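Community Legal Help at Flurneck: where we're up to, March

Hi Farah,

You said on the phone you'd rather have something readable than another spreadsheet, so I'm taking you at your word. The spreadsheet is attached anyway (Aoife would have my head otherwise), but this is the version with the actual story in it.

First the big one. The evening tenancy clinic is open and it's busy! We started with one solicitor and a folding table in the front room at Flurneck, and we now have two solicitors most evenings, plus Izzati Pattinasarany doing intake from five o'clock. Since the grant started we've seen 107 people. The target in the agreement was 80 by this point, so I'm pretty pleased, though I'll admit a fair few came in one great lump after the rent notices went out at the Dravholm flats.

Dravholm deserves its own paragraph. The notices were all the same letter with a different unit number typed in, and most of them gave a shorter notice period than the lease did. Suryani Manurung spotted it on the second one she read. She drafted a reply that tenants could sign and send themselves, and Izzati set up a little production line at the front desk so people weren't waiting an hour for what was a ten-minute job. Some of the notices have been withdrawn already. The rest are heading to the tribunal, and 11 of those tenants have asked us to go along with them. I've told them yes. That's going to eat most of Suryani's hours next quarter, and I'd sooner you heard it from me now than found it in the figures later.

On staffing: Suryani is on three days a week, as planned. Before she came to us she spent six years at Manurung & Osman, the family practice she ran with her cousin Darmawan, mostly wills and small commercial leases. She says the commercial side taught her to read every schedule at the back of a document, and I believe it after watching her go through the Dravholm paperwork. Darmawan Osman has kept the practice going and gives us one evening a fortnight for free. He's taken on the bond disputes, and he's terrific with people who turn up cross. 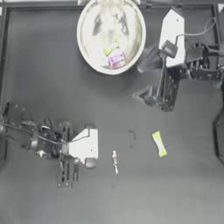
The graduate placement has been slower to get going. We'd hoped to have somebody in the chair by the start of term, but the university changed its supervision rules and we had to redo the paperwork from scratch, twice. It's sorted now. Our first student will be with us for 14 weeks, doing research memos and sitting in on interviews, and Aoife Fitzgerald has agreed to be the supervising solicitor. Aoife was admitted before I'd finished high school and has trained more junior lawyers than she'll let me put in a report, so the student is in good hands.

Now the money, which I know is the bit you have to take upstairs. We're under on travel and over on printing. The travel is under because the outreach visits to the caravan park haven't started (more on that in a sec). Printing is over by $500, nearly all of it Dravholm letters and tribunal bundles, which have to be lodged in paper if the tenant hasn't got an email address. I'd like to move $500 across from travel to cover it. The agreement says I can shift small amounts with a note to you, so please consider this the note, and sing out if you need it on a form.

The caravan park. I had this down for February and it hasn't happened. The park manager was keen, then went quiet, and then the park changed hands. I've met the new owners once and they were friendly enough, but they want to know whether we'll be giving advice against them, and of course I can't promise we won't. Aoife suggested we run it out of the library across the road, where we don't need anyone's permission except the librarian's. I like that a lot better. If the library says yes I'd aim for the first session early next quarter, with Darmawan and one of us from the office.

The new case management software (Cirkon) went in over summer. I was dreading it and it's been fine, mostly. Conflict checks that used to mean flicking through a card file now take a minute. The gripe is the reporting side, where it counts a person as new every time they ring about a different problem, so the totals it spits out are too high. The 107 I gave you is Izzati's count from the intake sheets, checked against names. Until the reports are fixed I'll keep giving you her numbers and not the computer's.

A few things didn't go well. The Saturday phone line got so few calls that I've stopped it and put the hours into evenings. Our fact sheets still only exist in English. I had a quote for translation that made my eyes water and I'm chasing a second one. And we turned people away on 5 evenings because we were simply full. Izzati booked every one of them in for the following week, but not all of them came back, and I do think about that.

What I'd like from you, if you've got ten minutes before the board papers close: an okay on the printing money, a yes or no on swapping the caravan park for the library, and your thoughts on whether there's any chance of a fourth day for Suryani while the tribunal matters are running. I've put the cost of the extra day on the second tab of the spreadsheet. It's less than I expected, as she's offered to do part of it from home and we wouldn't need to find another desk.

You're very welcome to come and sit in the front room one evening and see how it all runs. Come at half past five, before the rush. The next report is due at the end of June and I'll have the first tribunal results for you by then.

Cheers, and thanks for all your patience with the placement saga.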